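Toy food

Toy food is a class of plaything made to look like things people eat. It is also called play food or pretend food, and is used mostly by children in pretend cooking, serving, shopping and picnic games. It is usually sold alongside toy tableware and small model appliances, though many households and classrooms mix it with full-size plates, bowls and cups. Toy food is distinct from dollhouse food, which is made at a much smaller scale, and from display food, which is made for restaurant windows and is not meant to be handled.

Contents
Range of items
Materials
Tableware and containers
Scale and detail
Storage and care
Collections

Range of items

Fruit is the most common kind of toy food. Strawberries, oranges, apples and bananas turn up in nearly every general set, partly for their simple outlines and strong colors. Vegetables come next, followed by bread, eggs, cheese and meat. Prepared dishes such as pizza, sushi and layer cake are usually sold as separate themed sets. Packaged goods (cans, cartons, squeeze bottles) form a group of their own. They may be toy versions with printed labels or real empty containers kept from the kitchen, and are used more in store games than in cooking games.

Sets for cutting are made in two or more pieces per item, held together by hook-and-loop dots or magnets. A blunt toy knife separates them with a crunching or clicking sound. Halved fruit is also sold in one solid piece, with the cut face molded or painted. 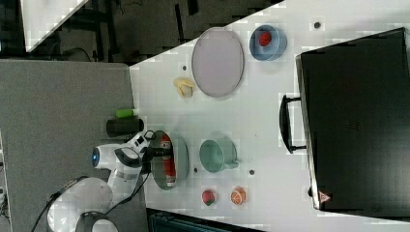 Toy fruit with a mug, bowls and a plate on a white tabletop.

Materials

Wood is the oldest of the materials still in wide use. Turned and painted wooden fruit is heavy for its size and lasts a long time, but the paint chips at the edges. Brallska, a maker of wooden pieces, leaves the cut faces of its fruit unpainted and burns the seeds and segments into the surface.

Molded plastic replaced wood in most low-priced sets. It may be blow-molded, giving a light hollow piece with a seam, or injection-molded, giving a stiffer piece with sharper detail. Soft vinyl is used for items with uneven surfaces, such as chicken legs and bread rolls. Zidik sells its vinyl pieces in bags of 20 and its hard plastic pieces in bags of 22.

Felt food is sewn, glued or both. Flat items such as cookies, lettuce leaves and slices of tomato can be cut from a single layer, while round items are sewn from panels and stuffed. It is often made at home, and patterns are traded freely. The weak point is surface wear: felt made from short fibers pills quickly where it is rubbed, and pale colors show dirt. Crocheted food is sturdier but stretches with handling.

Paper and card are used for menus, price tags, labels and place cards, which children often make themselves. 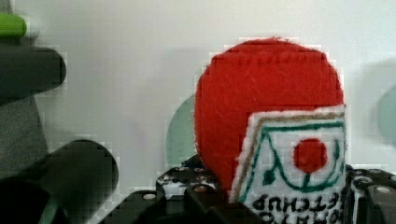 Can felt food be washed?
Wool felt should be spot cleaned with cool water and a little mild soap, then pressed in a towel and dried flat. Acrylic and polyester felt will usually stand a gentle hand wash, but glued parts may come loose. Stuffed pieces need a day or more to dry through.

Tableware and containers

A basic arrangement consists of a plate, a bowl and a cup for each player, with one larger dish for serving. Shallow trays with a raised rim are useful with younger children, as round pieces do not roll off them. Toy tableware is made in plastic, enameled metal, bamboo fiber and, less often, ceramic. Plain colors are preferred in classrooms where pieces are sorted by color as part of the activity.

Hélène Paquette, in her handbook Setting the Small Table, divides toy tableware into nested sets, which are stored one inside another, and matched sets, in which every player has the same pieces. She recommends nested sets for homes and matched sets for groups of up to 5 children, on the ground that younger players tend to argue over odd pieces.

Scale and detail

Toy food is seldom made to one consistent scale. Small fruit is often enlarged so that it can be gripped and will not pass through a choke-test cylinder, while large items such as a whole turkey or a watermelon are reduced. A strawberry and an orange from the same set may therefore be close to the same size. The mismatch becomes more noticeable when toy pieces are used with kitchen goods, as on the table shown, where a toy strawberry sits in a blue bowl and a toaster oven stands off to the right. Detail varies as well. Makers tend to spend it on the parts by which a food is recognized and leave the rest plain. The orange slice near the bottom is a typical case, with white segments picked out against the rind. The pale yellow drumstick or wing beside the plate relies on its knobby shape instead.

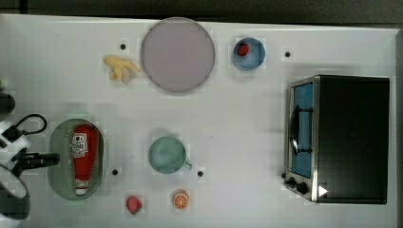 Storage and care

Toy food is generally kept in bins, baskets or the cupboards of a play kitchen. Hard pieces can be washed in warm soapy water. Hollow pieces with a hole or an open seam should be squeezed out and left hole side down, as trapped water leads to mold. Wooden pieces are wiped with a damp cloth and should not be soaked. Hook-and-loop dots collect lint and can be cleaned with a stiff brush.

Collections

The Turunen collection in Pludance holds 738 pieces of toy food, most of them wooden fruit and vegetables. Its catalog was compiled by Krum Begović and groups the pieces by food, with material and maker listed second. Part of the collection goes on display each December as a laid table. Felt pieces are kept in drawers and shown only on request.

See also: Play kitchen; Dollhouse miniature; Display food; Tea set

Last revised 8 October 2023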